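Kitchen bench, October, 9:40

Swapped the Grelon fingers onto the arm first thing and I'm already a fan. They close parallel across the whole stroke, and the opening is 70 mm, enough for anything we keep on the counter. The old Cerkstead pair pinched at the tips and let the backs flare out, so every round object wanted to squirt forward.

Force limit set in the controller at 50 percent to start. Paper cups dent well below that, so there's a separate profile for them now (cup_soft, saved next to the defaults – please don't overwrite it). Control loop back at 400 Hz after the update dropped it again. Check this after every update!!

Recalibrated the wrist before lunch. Residual is tiny compared with last month. Flat things are still the hard case – lids especially, where the fingertips have to get right down to the stone with no lip to catch. Want to try the thin Varnby pads on those next. Bowls by the rim should be easy.

Run 114 is the first one logged with the new fingers. Approach speed kept low all the way through. The motion is so much smoother now, I could watch it all day.

Arm and counter, new setup:
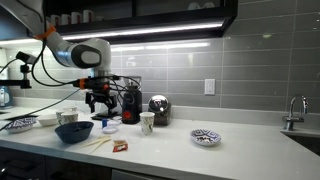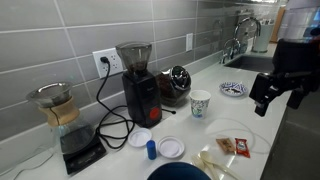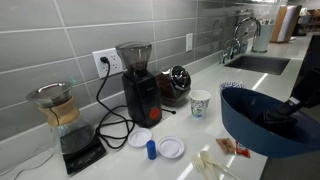

Mhairi Lindsay – Glad the parallel stroke is working out. Before you go to the Varnby pads, try lids with the force limit left alone and the approach tilted 10 or 15 degrees, so one finger lands first. We had better luck with that than with any pad change. And can you put cup_soft on the shared drive? I'd like to run it on the other arm.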